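Appel à participation : animateurs et participants du programme Volant pour tous

L'association sportive Jevik, en partenariat avec la maison de quartier Pramier, lance un appel à participation pour la nouvelle saison de son programme de badminton de loisir destiné aux adultes. Le présent appel s'adresse à deux publics distincts : les personnes souhaitant encadrer les séances à titre indemnisé, et les habitants désireux de s'inscrire à un groupe de pratique.

Contexte

Le programme a été créé afin de proposer une activité physique régulière à des adultes éloignés de la pratique sportive, notamment après une longue interruption, un changement de situation professionnelle ou un départ à la retraite. La saison écoulée a réuni 438 inscrits, répartis entre le gymnase Raju et la salle Kasen. L'ouverture de créneaux supplémentaires en soirée permet de porter la capacité d'accueil à 500 places.

Les séances ne préparent pas à la compétition. Elles comprennent un échauffement collectif, un travail technique adapté au niveau du groupe et des rencontres en double. Chaque séance dure une heure et demie.

Volet 1 : animateurs et animatrices de séance

L'association recrute cinq animateurs ou animatrices à temps partiel. Sous l'autorité de M. Ayman Ezzat, responsable des activités sportives, la personne retenue assurera les missions suivantes :

Préparer et conduire les séances d'un ou de plusieurs groupes.
Accueillir les nouveaux inscrits et les orienter vers le groupe correspondant à leur niveau.
Tenir à jour la feuille de présence et signaler tout incident.
Veiller au rangement du matériel et transmettre les besoins de renouvellement.
Participer à la réunion mensuelle de coordination.

Profil recherché : pratique confirmée du badminton ou d'un autre sport de raquette, goût pour l'encadrement d'adultes débutants, ponctualité. Un diplôme d'encadrement sportif est exigé pour la conduite autonome d'un groupe. Les candidats en cours de formation peuvent postuler en qualité d'assistants. Une attestation de premiers secours en cours de validité devra être présentée avant la prise de fonctions.

Le matériel collectif est fourni par l'association. Les raquettes de prêt sont conservées dans les deux salles ; les volants sont distribués au début de chaque séance et restitués à son issue.

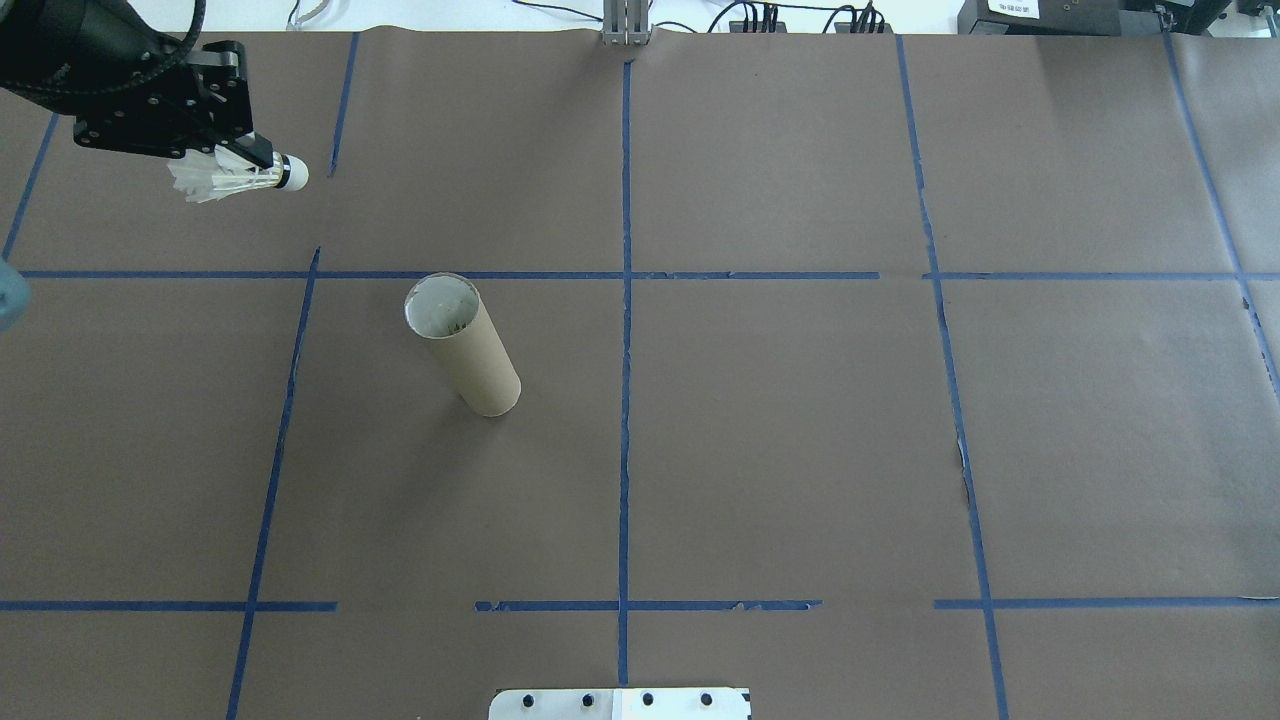

Volant blanc, embout arrondi cerclé de noir.

Volet 2 : participants

Peut s'inscrire toute personne majeure résidant dans la commune ou y exerçant une activité professionnelle. Aucun niveau préalable n'est requis. Sur l'ensemble des places ouvertes, 346 sont réservées en priorité aux participants de la saison précédente ayant confirmé leur réinscription. Les places restantes sont attribuées dans l'ordre d'arrivée des dossiers complets.

Trois niveaux sont proposés : découverte, reprise et perfectionnement. Les groupes de découverte se réunissent à 18 heures, les autres à 19 h 45. Une séance d'essai gratuite est possible, sur réservation et dans la limite des places disponibles.

Les participants se présentent en tenue de sport et munis de chaussures de salle propres. Les personnes suivies pour une affection chronique sont invitées à consulter leur médecin avant l'inscription. Des aménagements peuvent être étudiés avec Mme Kavitha Kurup, référente accessibilité, à qui toute demande doit être adressée avant la première séance.

Constitution du dossier

Pour les animateurs : curriculum vitae, lettre de motivation, copie des diplômes et indication des soirées de disponibilité. Les candidatures sont examinées par M. Ilango Varma, directeur de l'association, et M. Harish Arumugam, coordinateur des salles. Les candidats présélectionnés seront reçus en entretien, puis invités à conduire une courte séquence d'animation.

Pour les participants : fiche d'inscription signée, justificatif de domicile ou attestation de l'employeur, attestation d'assurance de responsabilité civile. Un tarif réduit est accordé aux demandeurs d'emploi et aux étudiants sur présentation d'un justificatif.

Les dossiers sont à déposer à l'accueil de la maison de quartier Pramier ou à adresser par courrier au secrétariat de l'association avant la fin du mois de mai. Tout dossier incomplet sera retourné à l'expéditeur. Les fiches d'inscription peuvent être retirées à l'accueil entre 14 heures et 18 heures.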